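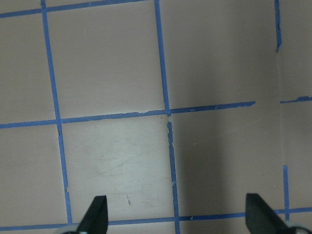
Katsuhiko Shimada said the old plot sheets at Wutanham took longer to type up than the plots took to survey, and that he had stopped trusting any map in which the corner cells were filled in after dark.

Unomia has released Trorner 6, a new version of its software for recording plant surveys on a square grid. The release is available in December to all current license holders. It replaces the cell numbering system, adds a correction log, and changes how uneven plots are stored. Files made in Trorner 5 will open without conversion. Files made in earlier versions must be saved in Trorner 5 first.

Trorner is used to record which plants grow in which part of a marked plot, and how much of each cell they cover. Survey crews enter the data on a tablet or on printed sheets. The software then builds a cover map, a species list and a table of change between visits.

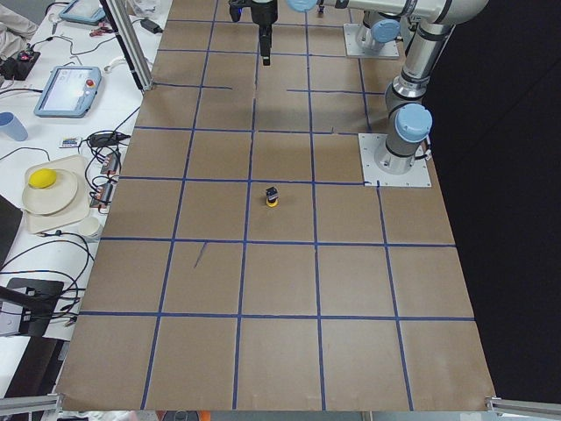
Misaki Nagano
Product Documentation Lead, Unomia

Cell numbering

In earlier versions, cells were numbered from the northwest corner, left to right and then down. When a crew added a row to the north side of a plot, every cell number changed. Older records still pointed to the right ground, but printed sheets did not match the screen.

Trorner 6 gives each cell a fixed label when the plot is first created. The label stays with the cell if rows or columns are added on any side. New cells take new labels. Labels from deleted cells are retired and are not used again in the same plot.

Crews that prefer the old numbers can turn them on under Plot Settings. They are shown in gray next to the fixed label and are left out of exports.

Uneven plots

Few field plots are true squares. Lines are pulled around rocks and stumps, ground slopes, and a string that was straight in spring may sag by fall. Trorner 5 stored every cell as the same size and asked the user to enter a single scale factor for the plot. On sloped ground this gave cover figures that were too high at one end and too low at the other.

The new version stores the position of each grid crossing. If only the outer corners have been measured, the software places the inner crossings at even spacing and marks them as estimated. Measured crossings can be added at any time. Cover totals are then worked out again from the true area of each cell.

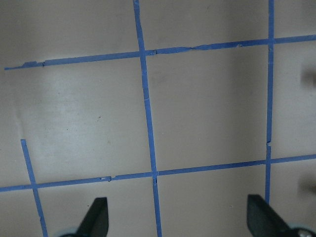

Cells with an estimated corner carry a small open circle on the map. The circle is removed when all the corners of that cell have been measured. This mark also appears in print, and it can't be switched off in exports meant for public filing.

A single plot may now hold up to 1,000 cells. Larger sites should be split into linked plots, which share a species list but keep their own grid.

Correction log

Any change to a saved cell now creates an entry in the correction log. The entry holds the old value, the new value, the user name and a reason of up to 30 words. A blank reason is allowed, but the entry will be flagged in the visit report.

The log was requested by the survey group at Wutanham, where the same meadow plots are visited by different crews from season to season. Shimada used a test build there through the growing season.

"We had a sedge that moved across the plot and back again over several visits," Shimada said. "It was the same sedge. Two people disagreed on the name, and each fixed the other's entry. With the log I could see that in a minute – before, I would have gone out and looked."

Entries can't be deleted. An entry made by mistake can be struck through, and it will stay readable.

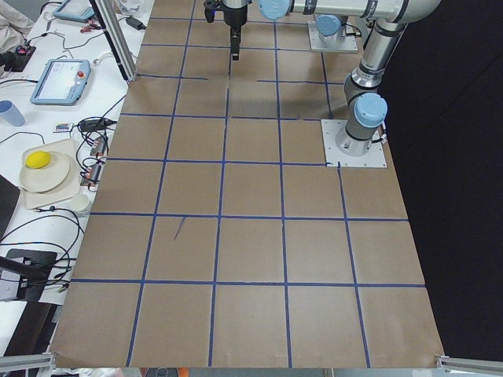
Printed sheets

Sheets have been redrawn with wider cells and a heavier outer line. The fixed label is printed in the upper left of each cell, and the cover box has moved to the lower right so that a left-handed writer does not smear it. Sheets from Trorner 5 can still be scanned, but their cell numbers must be matched to the new labels on the first import. The software keeps the match for later visits.

Scanning now accepts pencil. Faint marks are held for review and are not read as zero.

Links with Riquelme

Trorner 6 can send species lists to Riquelme, Unomia's herbarium catalog program, and can take back name changes. When a plant name is updated in Riquelme, the change is offered to each linked plot and must be accepted by the plot owner. The original name is kept with the visit in which it was recorded. Subspecies are passed in both directions. Field notes are not.

Known issues

Plots with a missing inner row may print with a blank page at the end. Linked plots that cross a time zone line show the visit time of the first plot only. Both will be fixed in the next update.

Availability

Current license holders will see the release under Check for Updates. The full change list and the revised field manual are on the Unomia support page. Press questions should be sent to Misaki Nagano through the Unomia press desk.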